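My Dishes Are Still My Problem

By Ivar Nyberg
June 29, 2024

106 shares | 30 comments

I have been waiting for a robot to clean my kitchen since I was nine years old, and I'd like to report that I am still waiting (and still scrubbing the same lasagna pan).
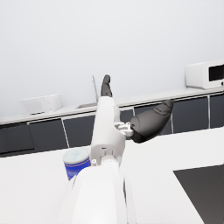
My brother-in-law sends me every robot video he finds, usually around midnight, and every one comes with the same message: "Five years, tops!" He has been saying five years for eleven years now. I love the guy, but come on.

Don't get me wrong, I watch them all. I get a silly thrill whenever a machine picks up a cup. But my kitchen has a drawer that only opens if you lift it with your knee, and a sponge that migrates, and two kids who leave cereal bowls on the stairs. Picking up a cup is maybe one percent of it. The rest is deciding whether that cup is dirty or whether somebody is still drinking from it, and even my husband gets that one wrong!

A lot of the practice happens in simulated kitchens, and I think that's a smart way to go, since a pretend plate costs nothing to drop. I just wonder how well all that practice carries over to a counter with jam on it. Grease, crumbs, a wet dish towel, the lid that doesn't belong to any container we own – I'd want to see a robot deal with those before I cleared a corner for it.

Would I pay? Sure. I'd pay $2,000 tomorrow for something that emptied the dishwasher and did nothing else. It could take all night, I wouldn't care, I'm asleep. Folding laundry I'd even keep for myself, because I do it in front of the TV and it's kind of nice.

But not yet. Ask me again in November, after the in-laws have been here and the sink is full.

2,786 views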